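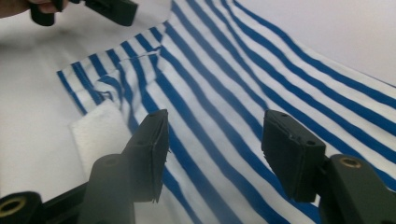

Francine Thibodeau wrote in to ask why her striped polos never come out square when a plain T-shirt folded the same way does. She follows the usual thirds method, and the stripes still drift downhill toward one side seam.

The cause is nearly always the starting position. A plain shirt hides a twist in the body; horizontal stripes show it. Use the stripes as a ruler and correct the twist before making the first fold.

You need a flat surface at least 80 cm wide and a folding board if you like one. The Mastik board is 30 cm tall and fits most adult sizes.

Step 1. Button the placket to the top. If the collar is rolled under, turn it out.

Step 2. Hold the shirt at both shoulder seams and let the body hang. Lower the hem to the table first, then the shoulders. 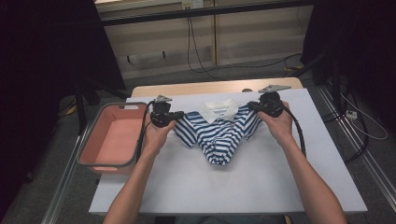 Step 3. Turn the shirt face down and pull each side seam outward until the stripes run parallel to the table edge. Check them at the chest and again at the hem. If they agree at one and not the other, the body is still twisted, so go back to Step 2.

Step 4. Fold one side in to the middle of the shoulder. The stripes on the folded panel should line up with the stripes beneath. Lay the sleeve back along the fold. Repeat on the other side.

Step 5. Bring the hem up by some 12 cm, then fold the body up to the base of the collar.
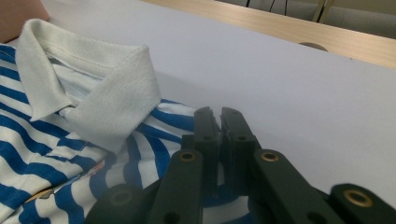

Hok-lam Kan

Notes on collars. A ribbed knit collar should lie flat with both points facing down the front. Press it with the palm and avoid pulling on the points, which stretches the rib. Stack finished polos with the collars at alternate ends, no more than 9 to a pile.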